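Firkell Deckplan Kit, second edition: a review

I run a space opera campaign for a table that likes to know exactly which corridor they are dying in, so I go through a lot of deckplans. The Firkell kit from Nikolaidis is my third set this year. It cost me 47 dollars, and I told my wife it was 28, so let's see whether it earned the difference.

In the box you get a stack of double-sided hull tiles, two sheets of punch-out fittings (consoles, bunks, escape pods, one inexplicable piano) and a ship book with stats for nine vessels. The showpiece is the Grundus, a retired ore hauler that somebody has bolted far too many guns onto. She has engines stolen from a passenger liner and a crew of 437, of whom the book names one, the cook.

The tiles are good. They lie flat, they take dry-erase marker, and the art manages to look grimy without hiding the grid lines. I had a three-deck freighter laid out in the time it took my players to argue about pizza. The connectors are another matter. They are small gray plastic clips that hold beautifully until a person breathes near the cargo bay, at which point your freighter suffers explosive decompression and goes under the couch.

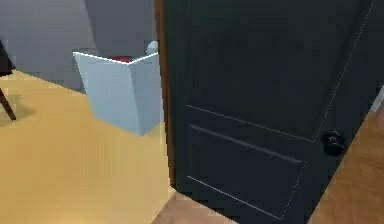

The ship book is where I have the most complaints. Shields are rated on one scale in the rules chapter and a different one in the ship listings, and the conversion table is in the back, after the ads. Half the entries describe a vessel as "surprisingly fast for its size." By the fifth one I had stopped being surprised. The Wongate, billed as a stealth courier, has running lights down both sides and a horn.

Still, the boarding rules are the best I've used. Every airlock gets its own little tension track, and both sides bid fuel to push it along. We ran a boarding action in June that was meant to be a warm-up and lasted until one in the morning. My players lost the ship, the cargo and the piano, and asked to do it again.

A word on storage: there isn't any. The box has a cardboard insert that fits the tiles perfectly until you punch out the fittings, and then the lid sits up like a badly made sandwich. I've moved everything into a tackle box.

If you already own a decent set of tiles, buy the boarding rules as a separate PDF and spend what's left on poster putty. If you're starting from nothing, get the whole kit, and get the poster putty too.

Four stars. One off for the clips, and I'm still short two of them.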